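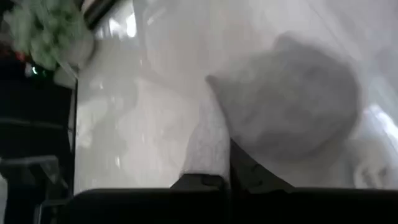 Stillmont cell 4, gripper and wrist check
March round, comments by the night bench

1. E-stop, both buttons. OK. The door one still needs a proper thump.

2. Wrist camera mount. Four screws, all tight. Picture smears when the arm moves at speed. Same comment as last round, and the round before.

3. Fingers closed. Tips meet, thin seam only. The left finger has the stepped notch, the right one the sloped top. Please stop reporting this as damage. Scuffs on the right base plate noted, left alone.

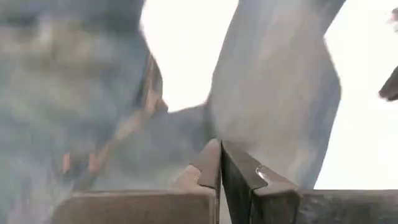 4. Cycle count. 148 since the last wipe-down. The limit on the Foteritz sheet is a suggestion, apparently.

5. Cable slack at joint 6. OK after retying. Whoever used tape, we have ties. They are in the drawer marked ties.

6. Spare finger set. Not in cabinet 14. Nelludau has it, or says Esposito does.

Result: pass, with grumbling. Item 6 stays open.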